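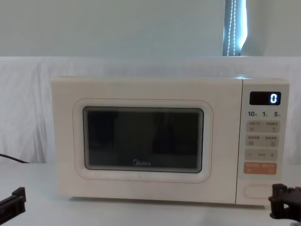

[faerbetopf] Re: Walnuss auf Sockengarn, und das Treffen in Prindimden

Von: Leena Tuominen
Datum: 19.12.23

Nataša Zupan schrieb:

Hallo Liste, ich habe aus dem November noch einen Eimer Walnussschalen und 400 g ungefärbtes Piron. Muss ich das Garn vorbeizen? Und hat jemand schon mal Ton in Ton gefärbt, vom hellen Beige bis zum richtig dunklen Braun? Bei mir wird immer alles gleich.
Viele Grüße, Nataša

(Ende Zitat)

Liebe Nataša, liebe alle,

ach, Walnuss! Da kann ich gar nicht stillhalten, das ist mein liebster Farbstoff überhaupt (noch vor Krapp, und das will was heißen). Beizen musst du nicht, Walnuss zieht auch so auf. Ich lasse die Schalen fünf Tage in Regenwasser stehen, koche sie dann eine gute Stunde aus und seihe alles durch ein altes Geschirrtuch ab. Der Sud riecht nach Waldboden, herrlich!

Für die Abstufungen wickelst du lauter kleine Stränge und gibst sie nacheinander in denselben Topf, den dunkelsten zuerst. Jeder folgende bekommt weniger Farbe ab. Zwischendurch nichts nachfüllen, auch wenn es juckt. Und locker abbinden, sonst hast du helle Ringe.

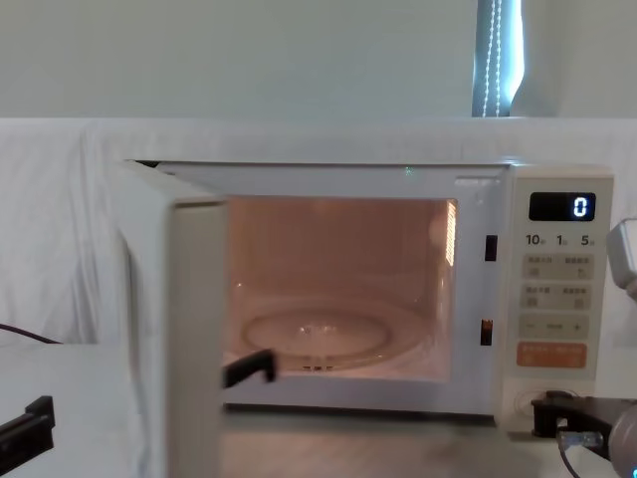
Treffen in Prindimden

Wir haben den Raum wieder! Er liegt auf 755 Metern, also bitte warme Socken einpacken. Vom Hof Tikkanen kommt Rohwolle, graue und weiße, und wer mag, bringt ein Oteo-Spinnrad mit. Platz ist für 12 Leute.

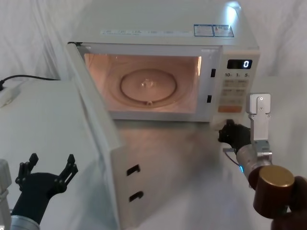

Nataša, dein Piron wäre dort perfekt aufgehoben, denn ich möchte unbedingt Farbverläufe auf einem einzigen Strang probieren. Dafür tupfe ich den Sud mit dem Pinsel auf das eingeweichte Garn und erwärme es zugedeckt in einer Glasschale. Die Schale muss flach und rund sein und innerhalb des erhöhten Rands auf dem Drehteller stehen, also messt eure vorher aus. Zum Essen nehmen wir das Färbegeschirr danach natürlich nicht mehr! Mit Birkenblättern und einem Hauch Eisen am Strangende stelle ich mir das ganz wunderbar vor.

Meldet euch bei mir, gern auch mit Farbproben.

Herzlich
Leena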